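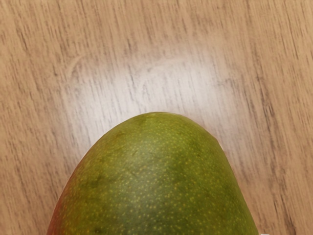 A reader writes: Is it really safe to keep passwords on paper at home? My bank says never to write them down, but my phone died in September and I was locked out of everything for a week.

Paper is fine for most homes if you keep it in the right place. A person trying logins from another country can't open your filing cabinet. What you want to avoid is a note stuck to the monitor or a list folded up in your wallet.

Home Login Notebook: Tips from the Bekitz Household Page

Use a bound notebook, not loose sheets. Give each account its own page and leave the back blank for changes. Write in pencil so an old password can be erased completely.

Put the email account first. Almost every other account can be reset through it, so it should have the longest password in the book. We use 16 characters as a minimum and 18 for email and banking. Four or five unrelated words will get you there and are easier to type on a phone.

Write clearly. Put a slash through zeros and a bar under capital letters. Read each password back from the page and log in with it once before you close the book.
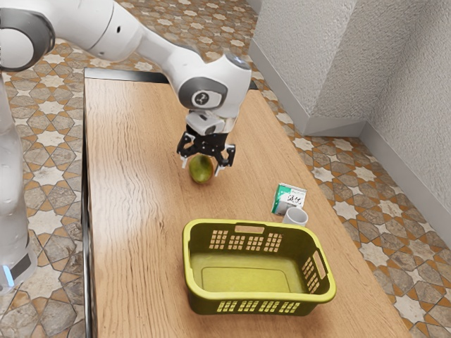
Backup codes get a page of their own. When you turn on two-step login, most sites offer a set of one-time codes. Copy or print them the same day. Cross each one off as you use it, and get a new set when you are down to two.

If you use a password manager, you still need the notebook, but it can be much shorter. Write down the master password, the recovery key and the name of the app. Leave the rest in the manager.

Keep the book with the passports and insurance papers. A small fire box is a good place for it. Ours is a Grotovska and takes a standard notebook lying flat. Don't leave the key in the lock.

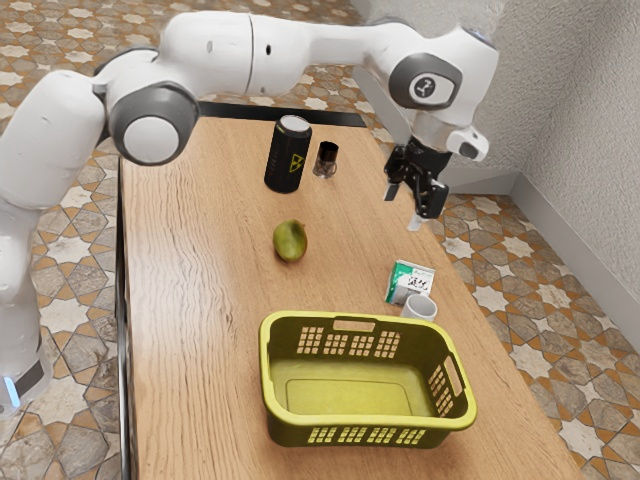
Tell one other adult in the house where the book is. If you live alone, put a note with your will saying where to look.

Set aside 15 minutes twice a year to go through it. Close accounts you no longer use, starting with old stores that still have your card number. Check that the phone number on file is one you still have.

When the book is full, copy what you need into a new one and shred the old pages. A cross-cut shredder is best. Remove the staples first.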